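I'd been trying to pin Pak-hei Shek down for an interview since December, and when we finally talked it was ten in the morning and he was already on his second lunch. "I'm a baker," he told me when I pointed at the noodles. "My day's half over. This is normal."

If you've walked through Zekuvthorpe early enough you've probably smelled his place, Jilletti, before you saw it. It's tiny (three stools, one window, one very loud oven) and it sells rye bread, which is pretty much all I eat now. I asked him why rye and he groaned.

"Everybody thinks I have a grandmother story. I don't! I bought the wrong flour. I had 32 bags of it and no money to send them back, so I learned."

The learning took a while. He told me the first loaves came out like wet clay, and that his sister, Ko, used one to prop open the back door for most of a summer. He kept a notebook the whole time, just a cheap spiral one, and wrote down every batch with the water, the weather and how grumpy he was. The last entry before he stopped numbering them is 2,567. I made him show me. It says "good, finally, too much caraway."

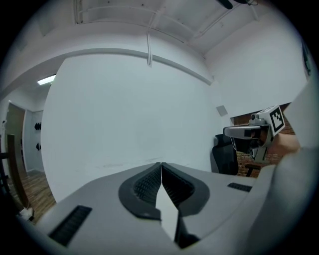
A pair of black finger pads up close, texture and all.

I wanted to know about the starter, because I've killed four of my own and I take it personally. His is called Stera and it lives in a plastic tub on the bottom shelf. "People fuss too much," he said. "They feed it, they look at it, they feed it again. Leave it alone! It's flour and water, it wants to be bread." He feeds Stera once a day, with rye, and when he goes away he makes it stiff as putty and sticks it in the fridge. I tried that last week and so far mine is still bubbling, so I'm calling it progress.
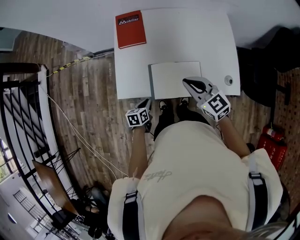 We got onto money, which I hadn't planned. Pak-hei is pretty open about the fact that a loaf that takes two days to make can't cost what a supermarket loaf costs, and he gets an earful over it. "A guy came in and said he could get a sandwich for that. I said sure, what's the sandwich made of?" He laughed for a long time at that one — I think he's told it before. He does sell the day-old bread at half price after three, and he says that's the stuff you want anyway. Rye needs a night to settle down. Slice it thin, toast it hard, lots of butter.

So would he ever open a second shop? He made a face and went back to the noodles. "I'd have to hire somebody who gets up at two. Do you get up at two?"

I don't, and I told him so. He wrapped up a loaf for me and told me not to cut it until morning. I cut it on the bus.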